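Callivcombe Ambulance Equipment
Vehicle stowage > Response bags and inserts

Alholm 4 Response Bag

The Alholm 4 is a primary response bag for front-line ambulances and rapid response cars. It replaces the Alholm 3 and fits the same locker brackets. Existing shelf labels can be kept.

The bag opens flat on three sides. Airway, circulation and dressing modules lift out separately and attach to the base panel with hook tape. Each module has a clear window and a loop for a numbered tamper seal.

Specification
Capacity: 17 litres
Weight, empty: about 2 kg
Modules supplied: 5
External pockets: 4
Outer: coated polyester, wipe-clean
Colours: green, red

Station restocking
Small consumables such as cannulas, lancets and airway adjuncts should be held by size at the station and loaded into modules at the start of shift. Any bench-top drawer unit with see-through drawers is suitable. Drawer units are not supplied with the bag and should not be carried loose in the vehicle.
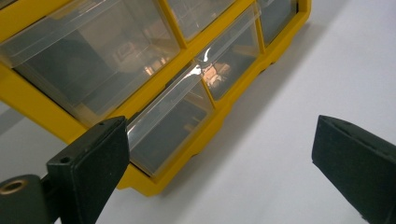 Cleaning
Remove all modules before cleaning. Wipe inside and out with a chlorine-based solution at the strength set by your service, then rinse with clean water. Do not machine wash. Hook tape should be brushed out monthly.

Compatibility
Fits Yorath side lockers without modification. Kimness lockers need the short bracket, ordered separately. The bag does not fit motorcycle panniers.

Ordering
Delivery is 14 working days from receipt of order. Spare modules are sold singly. For fleet quantities contact Rekha Pinto, sales office. Bracket and locker queries go to Snežana Radulović, technical desk, before 4 pm.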